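Two fingers and a lot of bolts: living with the Lalness gripper kit
Speaker notes, Shaimaa El Idrissi, Wednesday afternoon session

SLIDE 1 (leave up while people find seats)
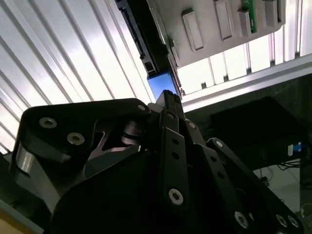 Slide 1: the gripper from below, linkages and bolts on show.

Say hello, say who I am. I run the small automation bench at Combridge and I get to try things before we buy them, which is a lovely job and I know it. Today is all about one kit, the Lalness, and what it has been like to have it on the bench for 12 weeks.

Point at the picture while they settle. Black metal, silver hex-socket bolts, rows of round holes down the linkage bars. I love that you can see how it goes together. Ask: who here has opened up a gripper and regretted it? (Wait for hands. There are always hands.)

SLIDE 2: What comes with it

Gripper, mounting plate, cable set, one bag of spare bolts, a printed manual. The manual is good! Somebody sat down and wrote it with a real bench in front of them. Read out the line on page 3: "If it feels tight, stop and look." I have that on a sticky note now.

We paid 948 pounds through Zarklow. Say the price early, people will only be waiting for it. Mention that delivery was extra and that ours came in two parcels, the second a week after the first, and the cables were in the second one. Bit annoying.

SLIDE 3: Getting it running

First grip took us an afternoon. Most of that was me with the cables routed the wrong side of the arm, so don't hold it against the kit. Abdelaziz, the free setup program, found the gripper straight away and the opening and closing limits are just two sliders. Show the short clip here if the sound system behaves. If not, skip it and mime.

Tell them about the plastic cups. We started with yoghurt pots and crushed the first 6. Turned the force down, tried again, and then it picked one up so gently that the whole room cheered (it was three people, but still).

SLIDE 4: What I really like

Taking it apart. Every bolt on the linkages takes the same key and you can reach them all without pulling the gripper off the arm. I swapped a fingertip between two cups of tea. Our old one had to go back to the supplier for that.

Also the repeatability on small boxes, which was better than I'd hoped. Go slowly here, people like to write the settings down. They're on the handout too.

SLIDE 5: What I'd change

Thin, flat things. Envelopes, single sheets of card, it really struggles, and we tried plenty of fingertips. The bolts want checking every week on a busy bench, and I'd have liked a drop of threadlock in the bag. And please, a longer cable!

Don't rush this slide. Last time I was so keen to get to the demo that I skipped the cable bit, and it was the first question.

SLIDE 6: Demo

Check the stop button before anyone comes near. Boxes first, then the yoghurt pot, then let somebody from the front row choose an object from the tray. If it drops something, leave it and carry on talking.

Questions after that. Handouts are by the door, spare keys in my left pocket.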